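Notebook -- drinks bench, June, 3:30 pm

Picked up again on the spritz pages for the Marbridge booklet. Last time I left off at the ice question and I have been itching to get back to it! The draft from Clelance still says "a handful of ice" in every recipe, and a handful is hopeless. My handful and yours could differ by three cubes, and in a wine glass that changes the whole drink.

So, the plan for the rewrite. Every recipe starts with the same three things on the table: jigger, stemmed glass, bowl of ice. No shaker, no strainer. I love how little that is. If a reader can make a good drink with a kit this small, they will make it again next week.

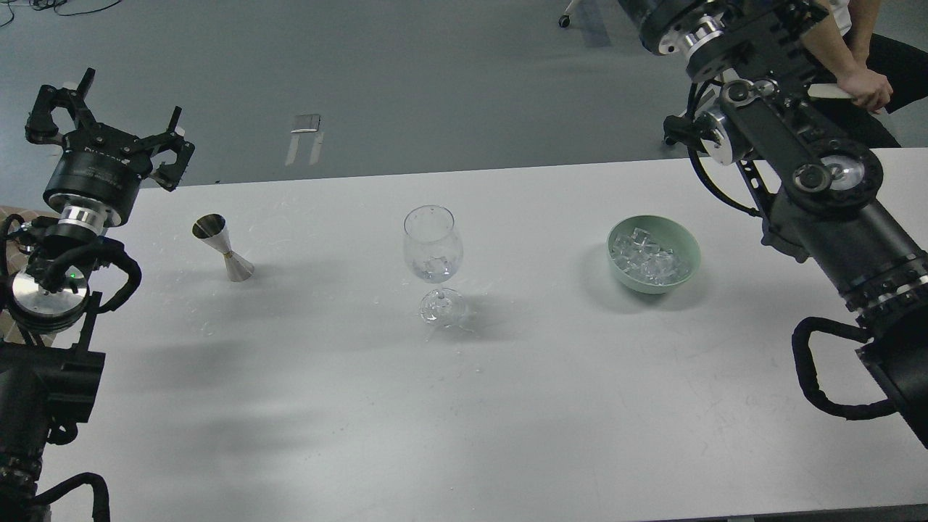

Hailu wrote in the margin that most people at home don't own a jigger and we should give everything in tablespoons as well, or they'll just free-pour and blame the recipe.

Fair point, and I'm taking it. Tablespoons go in brackets after every measure. I still want the jigger first, though. It's such a good little tool -- two sizes in one, flip it over and carry on -- and once you've used one for a week you get impatient with spoons.

Other notes from the draft:

Word count is 980 and the limit is 900. The paragraph on garnishes can go. Lendix are printing 3,000, so typos have to be caught before it leaves us, not after. Page 6 still has the old measures. 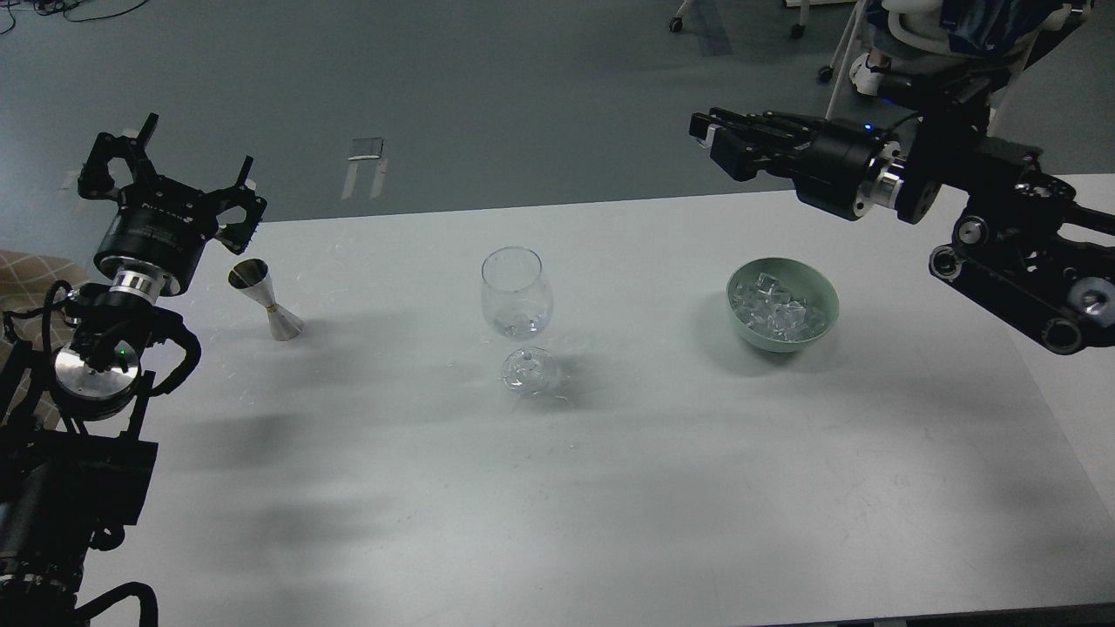
The order of steps needs fixing too. Clelance has the pour first and ice last, which splashes and leaves you topping up by guesswork. I want ice, then the measured pour, then the bubbles down the side of the glass. The bench layout could follow from that: jigger on the left, glass in the middle, green bowl of ice on the right, so both hands are working toward the glass. I'd like a small line drawing of exactly that row at the front of the booklet. Left-handers can mirror it.

Still to settle: whether "fill with ice" means to the rim or to the widest part of the bowl of the glass. I say rim. Try both with plain soda before rewriting page 6, and write down how many cubes each one takes.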